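Monmont Town Forum > Local politics > Ward selection vote, was it fair?

jirkon_road
Posted in May, 43 views

Good evening to all. I am a party member in Monmont for seven years and I want to ask the others how they see the selection meeting. The doors closed at 7, as the letter said, but the people who came by the Lona bus arrived at ten past and were sent home. The result was 45 votes against 43. With such a small difference I think the branch should repeat the vote.

pacheco_side
I was inside. The letter was clear and the time was in bold print. If we repeat a vote each time a bus is late, we will never have a candidate.

jirkon_road
I respect this, but the bus is the only one from Lona in the evening. The branch knows it. In the last selection they waited for it.

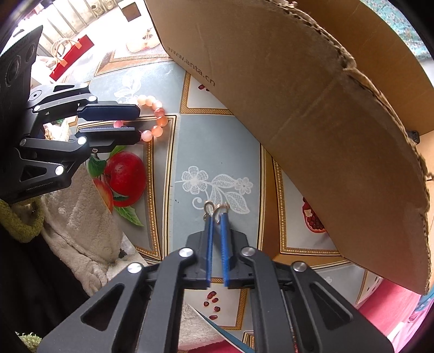

Also, I did not say that somebody cheated. I say only that the members in Lona pay the same fee as the members in Pacheco, and they should have the same chance to vote. I wrote to the branch secretary and I am waiting for the answer.

twohillsvoter
How many were on that bus? If it was one person, the result stays the same.

jirkon_road
I have heard different numbers, so I prefer not to write one.

pacheco_side
Then you don't know if it matters. I supported the one who lost, by the way. I still think we should accept it and start knocking on doors. The other party already has its leaflets in Jirkon.

oldmill
Rule 10 of the branch says that a complaint must come in writing from a member who was present or who was refused entry. @jirkon_road were you one of these?

jirkon_road
I was present, yes. Thank you for the rule, I did not know the number of it. I will add it to my letter.

twohillsvoter
My opinion is to keep the result but change the hour for next time. Half past seven would be fine for everybody.

pacheco_side
Not for those of us who start work at 5 in the morning. But I could live with it.

oldmill
Please put that in writing to the branch too. They don't read this forum.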